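**Position announcement: Equipment Reuse Technician (part-time), Silstead Public Library District**

The Silstead Public Library District invites applications for the position of Equipment Reuse Technician. The position reports to Unnur Damgaard, Head of Lending Services, and is assigned to the Pandelo Street branch, with travel to the Mengal branch as required.

The District lends desktop computers to households holding a resident library card. Machines are donated by local offices and schools, prepared at Pandelo Street, and issued for a term of nine months. The lending inventory stands at 158 computers. A further 82 donated units have been accepted and await assessment.

**Duties**

- Receive donated equipment and enter each unit in the inventory record
- Assess, clean and repair desktop computers, including replacement of processors, memory and power supplies
- Erase storage drives in accordance with District policy and sign the erasure form
- Install the standard lending software
- Assist borrowers at the service desk two afternoons per week
- Prepare parts beyond repair for collection by the District's recycling contractor

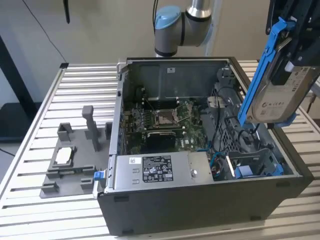
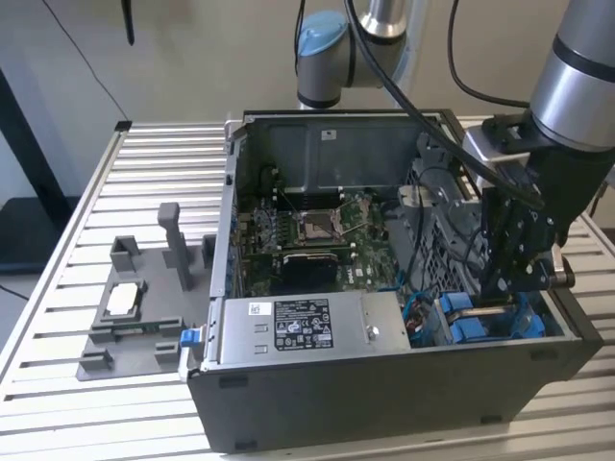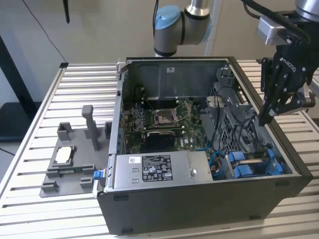
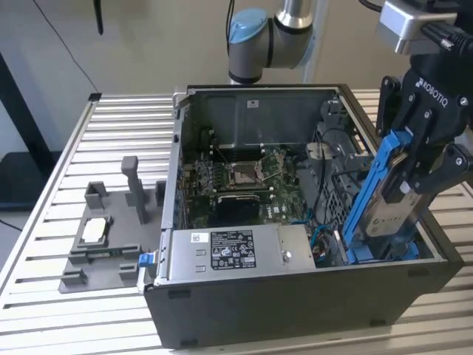
*Desktop tower with the side panel removed and the CPU socket open.*

**Minimum qualifications**

Applicants must hold a high school diploma or equivalent and have one year of paid or unpaid experience in computer repair. Applicants must be able to lift 40 pounds and must hold a valid driver's license. Courtesy and patience with members of the public who have little experience of computers are essential.

Preference will be given to applicants who speak a second language in use in the District, or who have worked in a library or school.

**Terms of employment**

The position is for 20 hours per week, including one evening shift. Compensation is $2,759 per month, with paid leave in proportion to hours worked. The appointment runs through the end of August and may be renewed subject to the annual budget. New employees serve a probationary period of 60 days. A background check is required before the first day of work.

**How to apply**

Applicants should submit a cover letter, a résumé and the names of two references to the Administrative Office, Asen Building, second floor. Applications may be delivered by hand or by mail. Incomplete applications will not be reviewed. Applicants selected for interview will be contacted by telephone and will be asked to complete a short practical exercise.

The Silstead Public Library District is an equal opportunity employer. Applicants who need an accommodation during the selection process should notify the Administrative Office when applying.

Posted Jan 1, 2022. Open until filled.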